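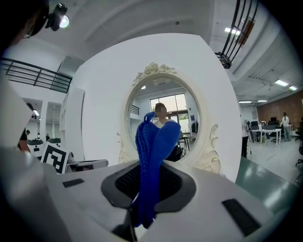

Upper level and stair inspection, Renotham building, January 2025. Scope covers guardrails, wall-hung items, ceiling fixtures and walkways. Railings are black metal, both the balcony run and the descending section, and were checked by hand at each post. The oval mirror set into the curved white partition was checked for edge movement and loose ornament, including the carved rose crest.

1. Balcony railing - Pass. No play at posts.
2. Descending railing - Comment. Lower bracket screw backed out, tighten and recheck.
3. Mirror - Pass. Crest firm, no cracks in glass.
4. Ceiling lights - Pass. One cover reseated.
5. Standing fan - Comment. Cord crosses walkway, reroute along wall.
6. Walkway clearance - Pass. Narrowest point 90 cm.

Items 2 and 5 open - Codine to close within 11 days. Next inspection June.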